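Lorent Tilt Seating Base: Owner's Guide

Section 4: Fitting the Seat and Setting the Tilt

412 shares | 6 comments

Read this section before the chair is used for the first time. The steps are written for the user and one helper. If your chair was supplied by a seating clinic, some of the settings may already be done. Check them anyway.

You will need the hex key from the parts bag, a tape measure, and the fitting sheet your therapist filled in. Leave the user out of the chair until step 9.

4.1 Seat depth and back height

1. Park the chair on a level floor. Push both wheel locks down until they click.

2. Lift off the seat cushion. The two depth bolts are on the side rails, under the fabric flap.

3. Loosen each bolt two full turns. Do not take them out.

4. Slide the seat pan to the depth on your fitting sheet. Both rails must show the same mark.

5. Tighten both bolts, then try to rock the pan by hand. It should not move.

6. Set the back height the same way, using the bolts behind the back shell. The highest setting puts the top of the shell 645 mm above the seat pan. Do not go past the red line.

Note: If the sheet gives a depth between two marks, use the shorter one and tell your therapist at the next visit.

4.2 Footrests and armrests

7. Hang each footrest on its pin and swing it in until the latch closes. Pull up on it to test the latch.

8. Set the armrest height so that the shoulders are level and relaxed. Armrests that are too high will push the shoulders up and make the neck sore.

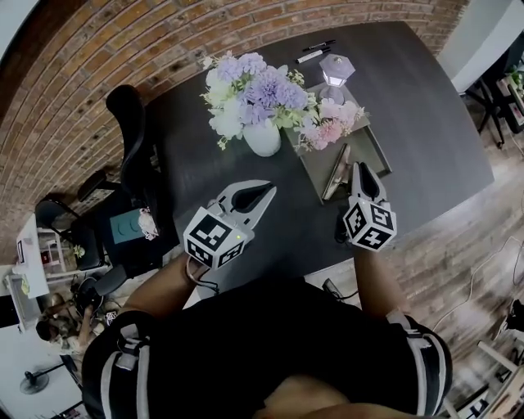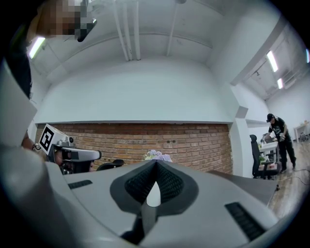
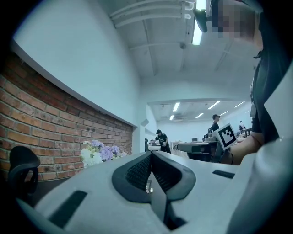

Two hand-held grippers above a gray table (first picture); gripper fingers with black mesh-textured pads (second and third).

9. Help the user into the chair and fasten the pelvic belt. You should be able to slide a flat hand between the belt and the body.

10. Check the footrest length. The thighs should rest evenly on the cushion, with no gap behind the knees and no hard pressure under them.

4.3 Setting the tilt

11. Stand behind the chair with both hands on the push handle.

12. Squeeze the tilt lever slowly and let the seat go back a little at a time. Release the lever to hold the position.

13. Ask the user how the position feels, then bring the seat upright again.

CAUTION: Keep fingers, tubing and loose clothing away from the tilt joint.

CAUTION: Do not tilt the chair on a ramp or a soft surface. The anti-tip wheels must be down at all times.

WARNING: The total load on the base, with user, cushion and bags, must not be more than 200 kg. Bags hung on the push handle can tip the chair backward.

4.4 After the first week

Check all the bolts from 4.1 again. New fabric settles, and the seat may feel deeper than it did at the fitting. Look at the skin over the hips and tailbone each evening. If a red mark has not faded after 30 minutes, stop using the chair and call your clinic.

The tilt cylinder should be inspected after some 2,000 tilts, or every July if you do not keep a count. Only a Lorent service center may open the cylinder. Questions about fitting go to Miyuki Yagi at the Hultasgate office, and orders for spare parts go to Senyo Adjei.

Write the serial number from the left rail inside the front cover of this guide before you call.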